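Reading a Lease: Notes for Unit 7
Housing and Everyday Law, Iltstead College of Further Education

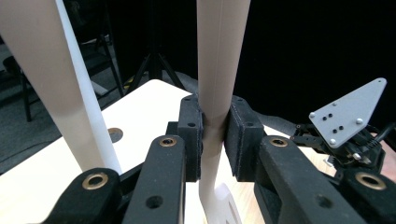

Notes prepared by the course tutor, D. Yalçınkaya

These notes accompany the second half of the unit and should be read before the seminar. Students who missed the session on contracts in general should first work through the handout for Unit 5, as several terms introduced there are used again without explanation.

1. What a lease does

A lease gives one party, the tenant, the right to occupy property belonging to another, the landlord, for a stated time and usually in return for rent. The right is stronger than mere permission. A lodger who shares the owner's kitchen and whose room may be entered at any time will generally hold a licence. A tenant has exclusive possession, and may keep out even the landlord except where the lease or the general law allows entry.

The name given to the document does not settle the matter. A paper headed "Licence Agreement" may create a tenancy if, in substance, exclusive possession has been granted for a term at a rent. Students should look first at what the parties have agreed to do and only then at the heading.

2. The usual parts

Most residential leases follow the same order, although the headings differ from one printed form to the next.

Parties and property. Check that the address is complete and that any shed, garden or parking space is mentioned. Where a plan is attached, compare it with the written description. If the two disagree, the wording of the lease may say which is to be followed.

Term. The start and end should both be clear. A fixed term ends on the date given, but the tenant's right to remain may continue afterwards under statute. A periodic tenancy runs from one rent period to the next until it is properly ended.

Rent. The amount, the day it falls due and the method of payment should be stated. Note whether the lease contains a review clause and, if so, how much notice must be given before a new figure takes effect.

Repairs. This is the part most often misread. An obligation to "keep in repair" may require a party to put the property into repair in the first place if it was in poor condition when the lease began. Duties placed on the landlord by statute cannot normally be passed to the tenant by a clause saying so.

Use. Restrictions on business use, pets, alterations and subletting are commonly found here. A clause forbidding something "without consent" should be read with care. Ask whether the landlord is free to refuse for any reason or must act reasonably.

3. Worked problem: the flat in Irach Road

A tenant takes a first-floor flat for a fixed term of 2 years. The lease says that the tenant will "keep the interior in good and tenantable order" and that the landlord will maintain "the structure and exterior". In August, damp spreads across the bedroom wall. A surveyor finds a cracked gutter outside and says that the plaster, which is nearly 50 years old, will have to be replaced.

The gutter presents little difficulty. It is part of the exterior and falls to the landlord. The plaster calls for more thought. Consider whether it forms part of the structure, whether the damage follows from the landlord's failure to maintain the gutter, and when the landlord first had notice of the defect. A tenant who reports a fault by telephone should confirm it in writing and keep a copy.

Students should also consider what the tenant ought not to do. Withholding rent without advice is risky and may place the tenant in breach, even where the complaint about repairs is well founded.

4. Preparation for the seminar

Read the specimen lease issued by Ona Lettings, which is kept with the unit papers in the library. Mark each clause that places a duty on the tenant and each that places a duty on the landlord. Some clauses will carry both marks. Bring a short written answer, of no more than one side, to the following: does clause 5 prevent the tenant from working at home?

Marked copies of the Unit 5 exercise will be returned at the end of the seminar. Requests for extensions should be made to the department office before the deadline.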